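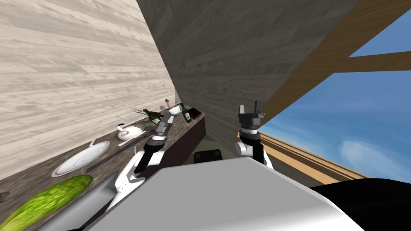
Stesilura 2
Fault rehearsal kitchen for two-arm mobile robots

Home > Simulation > Kitchens > Stesilura 2

In stock as a download. Single-lab and multi-lab licenses.

Stesilura lets you break your robot's day on purpose. Drop your own two-arm model into a furnished kitchen, start whatever task you're working on, then pull the rug out: freeze a wrist, delay a stop command, let one hand lose track of how hard it's squeezing. You get to watch what your controller does about it while the only things at risk are a simulated cucumber and some simulated bottles.

We love this thing. We use it every day on our own arms, and version 2 exists in its present shape thanks to a fault that got past us, so most of this page is about that.

The late stop

In February, Elaine Guimarães was running a clearing task on our bench pair at Brorkevcombe. The left arm was reaching in among glassware at the far end of a counter and the right arm was parked upright, out of the way, waiting for its turn. She hit the soft stop from the console. The right arm stopped (it was already standing still, so no surprise there) and the left arm kept going for 225 milliseconds.

That sounds like nothing. At reaching speed it was enough to push a bottle over the back of the bench and bend a fingertip pad against the wall. Elaine was behind the line and nobody was hurt, but a stop that arrives late is a stop we can't ship, and we pulled both arms off the schedule that afternoon.

The maddening part was that we had already rehearsed this exact task in Stesilura 1, many times over, and it had come out clean on every run. So there were two faults to chase: one in the arm, and one in the simulator that said the arm was fine.

What was wrong in the arm

The Akbari bridge board passes commands from the controller to both arms. When one arm was idle and the other was busy, the bridge sent the stop to the idle arm first and waited for it to reply before sending to the busy one. An idle arm on power save takes its time answering. Jaanus Rätsep found it by swapping which arm was parked and watching the delay swap sides with it, which is a lovely bit of detective work and took him most of an evening.

Bridge firmware now sends the stop to both arms together and doesn't wait for either. If you own an Akbari bridge with a build number lower than 1293, please update it before you run again. Do not rely on the soft stop in the meantime. Use the hardwired one.

What was wrong in the simulator

Stesilura 1 stepped both arms on one shared clock. A stop reached both in the same tick, every time, whatever the real wiring did. It was tidy and fast and it hid the very thing we were trying to test for!

Version 2 gives each arm its own message queue, with its own delay and its own power state. You can copy in timing measured from your hardware or type in something awful and see what happens. When we loaded the February settings, the late stop showed up on the first run, bottle and all.

What's in the box

The Tirngate kitchen, fully furnished, with a long counter, tableware, utensils, glass bottles and food items. Wood walls, beams and open sky are part of the set, and the lighting follows them.

Separate command queues for left arm, right arm and base.

Nine ready-made faults, each with a start time, a length and a strength you can change while the run is going:
Late stop, one side
Lost stop, one side
Stuck wrist
Gripper holds force after release command
Gripper reports closed when open
Joint reading frozen
Base drift under a reaching arm
Camera feed delayed
Power dip during lift

A run log that lines up what the controller sent, what each arm received and what each arm did. Scrub through it and the kitchen moves along with you.

A contact report listing everything either arm touched after a stop was sent, with peak force. If you only ever open one file, open this one.

Views

You can ride along from the robot's head, its torso or either wrist, or put a free camera anywhere you like. We do a lot of our fault work from low down and close to the body. It's a strange angle at first, with the torso filling half the view, but you see the gap between the elbow and the counter far better than you do from above.

Good to know before you order

Glass does not shatter. Bottles tip, roll, slide and fall, and the contact report will tell you how hard they were hit, but they stay whole. Breakage is on our list.

Liquids are not modeled. A full bottle is a heavier bottle.

Soft food bends a little and then stops bending. Please don't tune grip force on it and go straight to real vegetables. Jaanus tried, and there was cucumber in the finger joints for a week.

A clean run in Stesilura is not a safety approval. It never was, and after February we've put that sentence on the start screen as well. Test your stops on the real machine, at low speed, with people outside its reach, each time you change firmware or wiring.

Upgrading from version 1

Free for every current license holder. Your saved tasks will open, but they come in with the old shared clock switched on so the results match your earlier runs. Go to Timing, then Arms, and choose Separate. Then run your old tasks again! We did this with our whole back catalog and several that used to pass now fail, including one that Elaine had been using as a demo.

If you publish or share results, please note which timing mode you used. Logs made in version 2 carry it in the first line.

Needs

A robot model in one of the common joint-description formats. Two arms are expected, though a single arm works with the other queue turned off.

A desktop machine with a dedicated graphics card.

For matching real timing: a recording from your own bridge. The capture tool is included and works with Akbari boards and with most others that can write a plain text log.

Reporting a fault

If your real robot does something that Stesilura says it won't, we want it. Send the run log, the real log and a few lines on what you saw to the support desk at Brorkevcombe. Elaine reads these herself. If we can reproduce the fault, it goes into the next release as a ready-made one, credited to your lab if you'd like that.

Related items
Akbari bridge board, current build
Replacement fingertip pads, pair
Tirngate kitchen, scene files only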